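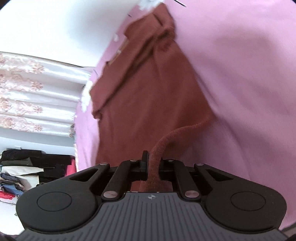 The Return of Articles

The Linen Office of the Wellen Residence closed to the public at five o'clock. Articles left behind by former residents were kept for 27 weeks, after which they became the property of the house. This was stated on the card given to each resident on arrival, and again on the card given on departure, and the Office had never found cause to alter the wording.

Article 1261 had been entered in December. The ledger recorded it as one garment, reddish-brown, soft, with strap. The column for condition said "fair." The column for owner was blank. A second hand had later written "Lorkport?" in pencil beside the blank, and a third had drawn a line through the question mark without removing the word.

The Clerk of Articles had held her post for 17 years and disliked pencil in the ledger. She did not erase it. The rules permitted only the person who had made an entry to remove it, and that person had since been transferred to Driswood.

On the last working day of the period, the garment was brought out for final review. The procedure was short. Each article was to be shaken, examined on both sides, folded in the approved manner and placed on the outgoing shelf. The Clerk had carried out the procedure many times and no longer consulted the printed sheet, although the sheet was placed beside her, as required.

The garment did not fold well. It had a nap that caught on itself, and whenever one side had been brought over the other, a corner worked free. She laid it down on the pink cloth and began again.
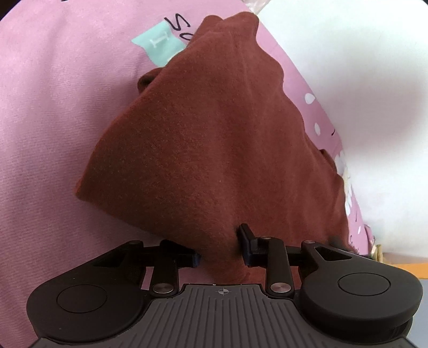
Article 1261 on the pink cloth, before the second folding.

It was during the second folding that she noticed the smell of the ferry. She was quite certain of it. The Lorkport ferry had smelled of diesel, wool and oranges, and it had been out of service since before the Office acquired its present shelves. The ledger had no column for smell. The Clerk considered whether it might be entered under "condition" and concluded that it might not.

She sat down. The rules were silent on the matter of sitting.

There had been a winter when she had crossed to Lorkport every second Friday, to visit an aunt who lived over the Pollock chandlery. The aunt had owned a robe of this color, or near to it. She had worn it over her day clothes from breakfast until the lamps were lit, and she had let its strap trail behind her on the stairs, where it was stepped on by everyone who followed. The aunt had never been a resident of Wellen. She had never, so far as the family knew, been anywhere at all. It was therefore not possible that the robe was hers, and the Clerk noted this to herself in the same tone she used for correspondence.

All the same, she picked the garment up once more and held it at its full length.

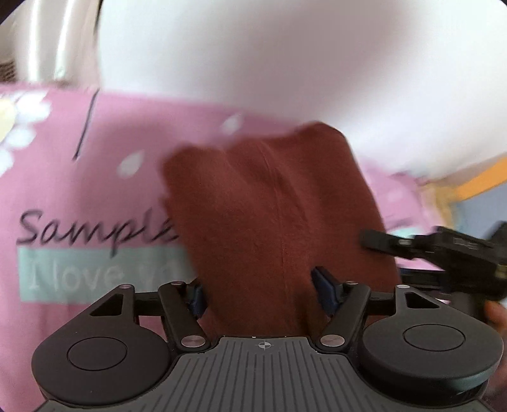 The same article, lifted for review.

The release form required three things: a description of the article, a statement of the claim and a fee of 700, payable in the old currency, which the Office was still obliged to accept. The Clerk filled in the description by copying the ledger exactly. She left the statement of claim until last. Several wordings occurred to her and each was more than the space allowed. In the end she wrote "Known to me," and signed on the line below.

As the same person could not both submit and approve a form, she placed it in the tray for the Deputy Clerk, who would return on Monday. The garment was not put on the outgoing shelf. It was hung on the hook behind the door, in the place where staff kept their own coats, with the strap hanging down.

At ten minutes past five she locked the Office. She unlocked it again, went in, took the pencil from the drawer and wrote beside the entry, in small letters, "Lorkport." Then she put out the lamp and went down to catch the tram.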